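4.3 Open-day demonstration

The simulated benchtop cell was shown to visitors at the Brukley open day in November. Sotiropoulos ran the station and Lazaridis took questions at the screen. Each group saw the overhead view first – the wrist view was offered on request. The bench layout follows the Luvska protocol.
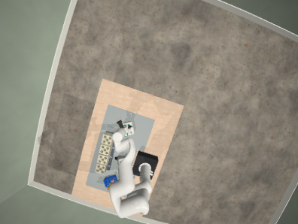
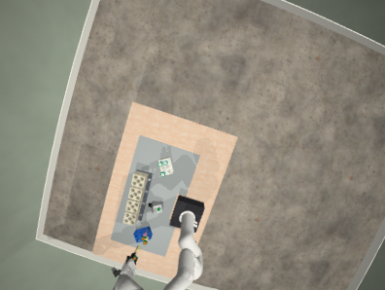 Figure 6. Overhead renderings of the simulated bench.

Over the day the station logged 86 episodes, started by visitors from a menu of preset tasks. Physics ran at 400 Hz on one workstation. Episodes stopped by the operator were kept in the log but left out of Table 3. Most questions concerned contact modeling, and two groups asked for a slower replay, now the default in the Cinix viewer.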